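Hernus cafés to swap paper cups for pottery, but the sums are hazy

A plan to put borrowed pottery cups on the counters of 7 cafés in Hernus will start in December, with Cendton council putting up 2,000 to pay for it. Whether it will cut the number of takeaway cups going in the bin is another matter.

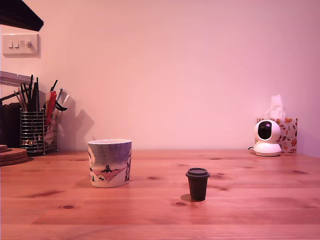
Janaína Pimentel doubts it. She told the council that people who buy coffee on the way to the station want a lid and will go on asking for one, however pretty the cup they are offered.

The scheme, called Tedo, will let customers take a ceramic cup away and bring it back to any café taking part. There is no deposit. Organisers say it could save up to 300 paper cups in its first month, though they have not said how they reached that figure or who will check it.

A similar effort in Dizon ran out of cups before the spring – most went home with customers and stayed there. Cendton's papers mention it once, in a footnote.

Anselmo Seixas, speaking for Tedo, said missing cups were "part of the cost" and that people would learn to return them. He could not say how many the budget would replace.

Washing will be left to the cafés, two of which have no dishwasher. The council will look at the results in the new year.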